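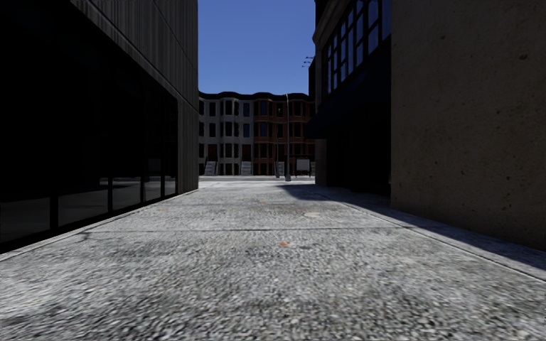 How soon after a hearing begins do entertainment sites publish stories about what famous people are saying about it?

Most of the stories in our sample appeared within 90 minutes of the first witness starting to speak, and many were online before the first recess.

## 4. Timing and Content of Reaction Stories

### 4.1 What was collected

The sample is made up of 940 stories published by 13 entertainment and general news sites during televised public hearings. A story was included if its headline or first paragraph said that actors, musicians, athletes or other well-known people were responding to a hearing, and if it quoted at least one post from a social media account. Stories that only mentioned a celebrity in passing were left out, as were opinion columns and stories about celebrities who were themselves witnesses.

The two largest sources were Vamine, which covers film and television, and Lill, a general news site with a large entertainment desk. The other sites are smaller, and several of them republish material from one another. When the same text ran on more than one site under the same headline, we kept the earliest copy. When the text had been changed, even slightly, we kept both versions and marked them as related. This matters for the counts of quoted posts, where a single post can appear many times.

Two coders read every story. They recorded the time of publication, the time of each later update where the site showed one, the people quoted, the order in which the quotes appeared, and whether the story said anything about the testimony apart from the reactions to it. Disagreements were settled by a second reading. Most of them concerned the last item, where the line between a summary of the testimony and a lead-in to a quote was often hard to draw.
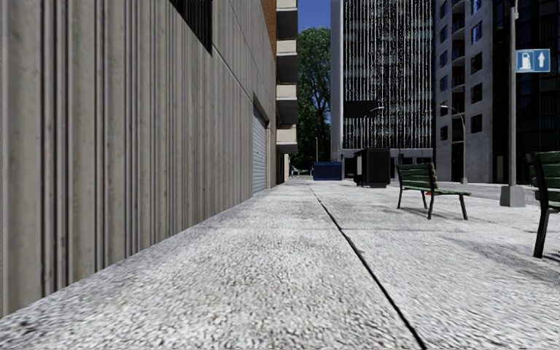

*Figure 1. Rendered view of a concrete sidewalk beside a tall ribbed wall.*

### 4.2 How the stories are built

The typical story opens with a sentence saying that many people in the entertainment business are watching. A second paragraph states what the witness said, usually in one or two sentences and usually taken from a news agency report. The rest is a list of posts with short linking lines between them. The linking lines seldom add facts. They name the person, mention a recent film, album or season, and describe the tone of the post with a verb such as "praised," "slammed" or "shared."

Posts were rarely ordered by time. The best-known person nearly always came first, even when that person's post was the latest of the group. In updated stories, new posts by less famous people were added at the bottom, while new posts by more famous people were moved to the top. A reader who arrives late in the day therefore sees a different sequence from a reader who arrived in the morning, with no sign on the page that the order has changed. Only a few sites marked updates with a time, and Lill was the only one of the large sources to do it every time.

Stories that described reaction as one-sided were common. Phrases such as "Hollywood responds" or "stars speak out" appeared above lists in which all the posts shared the same view. It is possible that most celebrities who posted did share that view, and our data cannot settle the matter. We did not collect posts that the sites passed over. What can be said is that very few stories explained how the posts had been chosen, and that the same small group of accounts was quoted again and again from one hearing to the next.

### 4.3 The local sites

Two of the smaller sources are local papers, one in Gikbridge and one in Niststead. They were included because both run a daily entertainment page and both published reaction stories during the study period. Their stories differ from the others in two ways.

First, they were slower. Neither paper has anyone assigned to watch social media during the day, and most of their stories went up in the evening. By then the full testimony was available, and the local stories gave it more space. In the Niststead paper, the account of the hearing often ran longer than the list of posts.

Second, they used local voices. The Gikbridge paper quoted a radio host, members of a touring band and a former college coach next to national names. These people were usually interviewed by phone, so their remarks were longer and included reasons as well as opinions. Some said they had not yet watched the hearing and would prefer to wait. We found almost no remarks of that kind in stories built only from posts. A person who has nothing to say does not post, and so cannot be quoted.

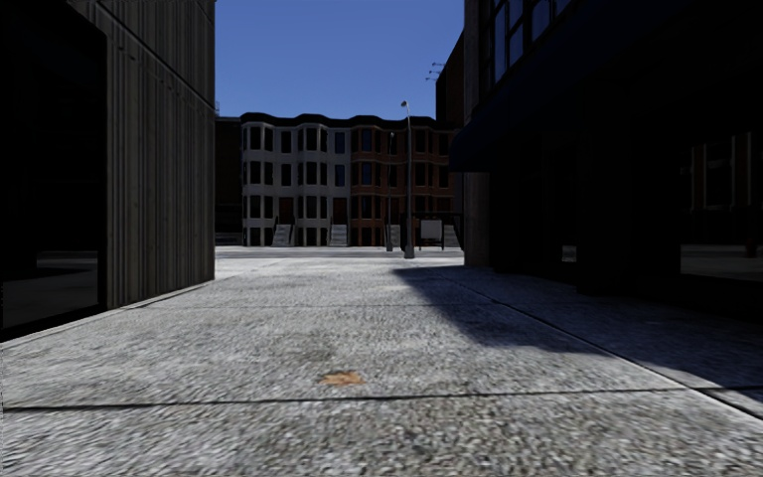 *Figure 2. Rendered view of pavement between two buildings, with townhouses beyond.*

### 4.4 Corrections and removed posts

We returned to all the stories in October to see what had changed. Roughly a tenth now contained at least one gap where a post had once been shown. In most of these cases the post had been deleted or the account closed. Sites that had copied the wording of the post into the story kept the quote. Sites that had only embedded it were left with a linking line and a blank space, and a reader could no longer tell what had been said.

Formal corrections were rare. The ones we found mostly dealt with misspelled names and with posts from parody accounts that had been taken as real. Vamine removed one such post without a note. It stayed in the versions republished elsewhere, including on sites that otherwise credited Vamine as the source.

### 4.5 Limits

The sample covers hearings that were shown live on national television. Hearings that drew less attention may be handled differently, or may produce no reaction stories at all. Publication times were taken from the pages themselves, and some sites replace the first time with the time of the latest update. Where we suspected this, we used an archived copy if one existed and otherwise left the story out of the timing results, though it stayed in the counts of quoted posts.

We also have no figures on readers. Whether people who read a reaction story went on to read a full report of the testimony is taken up in Section 5, using survey answers.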